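Wevisgate breakfast

The Wevisgate breakfast is the hearty morning meal of the Selluvach valley, loved for its dark rye toast, sour plum butter and toasted barley flakes. Households eat it all week, but Sunday is the day to see it done properly, with 13 small dishes crowding the table!

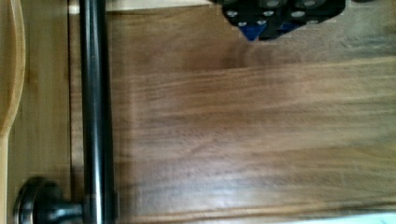
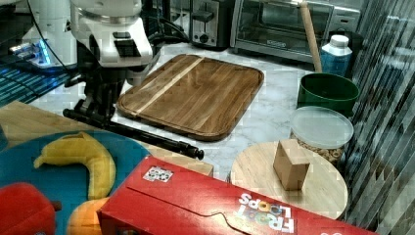
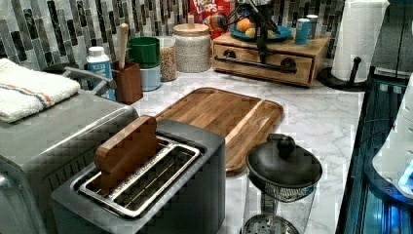
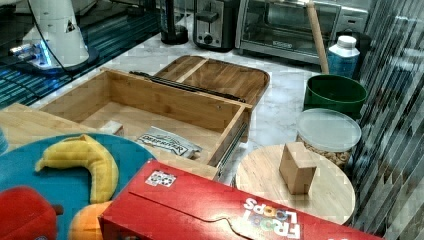
The plum butter, called jomby, simmers for 22 hours and comes out nearly black, with a wonderful smoky edge. Food writer Vesna Spahić collected 40 recipes for it, some with walnuts, one with horseradish. Upper-valley cooks leave out the sugar entirely.

See also: Rye bread; Fruit butter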